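Makmont Backyard Kit
Simulated practice world for school robot clubs and classes

Product overview | What's in the kit | Club projects | Requirements

Makmont is a backyard you can drop a two-armed robot into. We built it for clubs that have more students than robots (so, every club we've ever met!) and for teachers who want everybody writing code in the first week. Load the yard, pick a starting spot, and your team can be planning a pickup before the first break. The yard has a curved patio, a lawn, stepping stones, palms, a slatted fence and a playset with a blue slide.
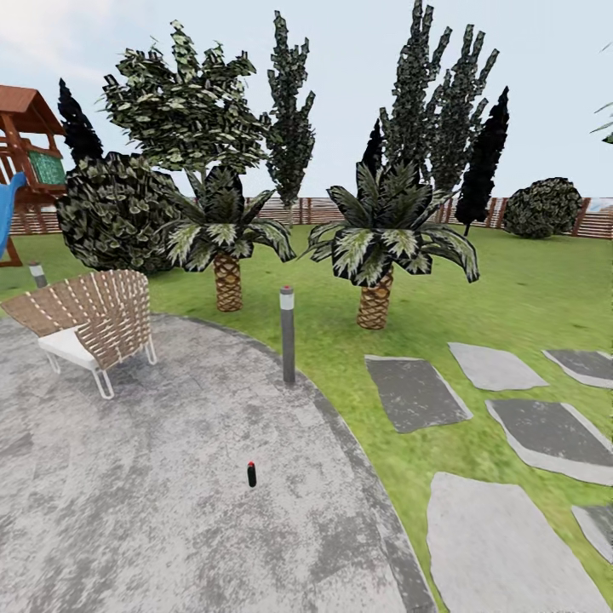

Chukwuemeka Nwachukwu: We ran the Grimetti course in this yard with eight students. The round patio gave them more trouble than any maze I've drawn up, and they begged to stay late and fix their turns. Please add a slope next!

Picking things up
Grasping is where students get hooked, and we spent most of the last update on it. The arms can be driven by hand from a keyboard or run from a script, and a team can switch between the two in the middle of a try. Save every attempt, even the silly ones, since comparing two saved runs is half the fun of a club night. Bottles are a great first target.

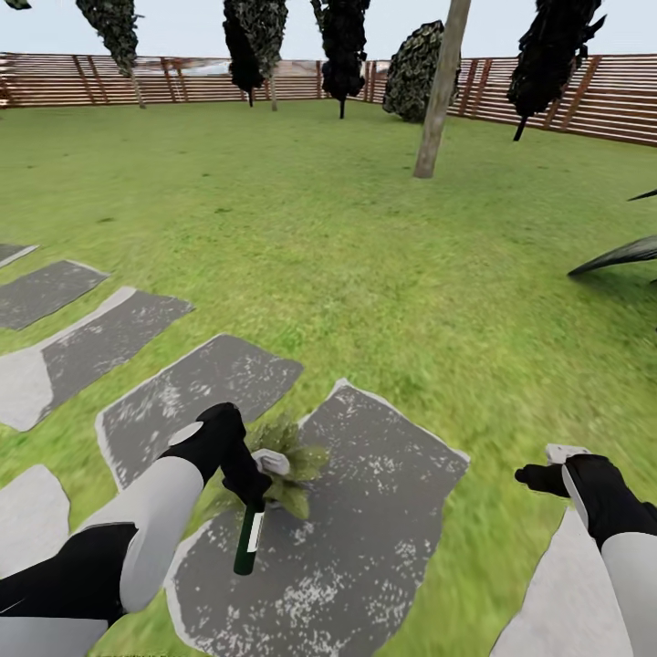
Planning comes before grabbing in all our lesson sheets. Students write down which arm does what, then test it, then argue about it (arguing is allowed). A good early exercise is to hold a bottle in the left gripper over a stepping stone, keep the right one open, and work out how to lower the bottle without bumping the little potted plant on the same stone. Delia Roman wrote that sheet and it's still the one teachers ask us for most.

Driving and mapping
The patio layout is the one to use for the Jerley Challenge, our open club event in October. Teams plan a route from the lawn to a target on the concrete and back again. Furniture can be moved, so a map that worked last week may need another look. Start with wide gaps and close them up as your drivers improve.

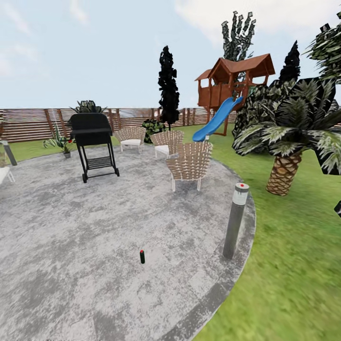 Patio layout with grill and wicker chairs.

Scoring is simple: 1000 points to start, 50 off for each bump. Judges see the same log the students see, so there's very little to fight over.

Close work
Once a team can drive up to a target, switch to the close view and slow everything down. Finger placement is a lesson of its own, and we love watching a group go quiet over it. 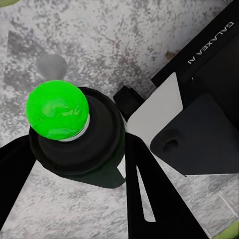

Reading time for the close work guide: 8 min

The guide covers lining up both fingers, choosing a closing speed and backing away cleanly. Emilian Stanciu added a page on round objects after his class asked for one, and it's a gem.

What's in the kit
Makmont yard, with movable furniture
Keyboard and script control
Lesson sheets and judge's score sheet
Run recorder with side-by-side replay

Add-on: Golestani lesson pack, for second-year groups
Item no. 2042

Page updated Wednesday, July 22, 2026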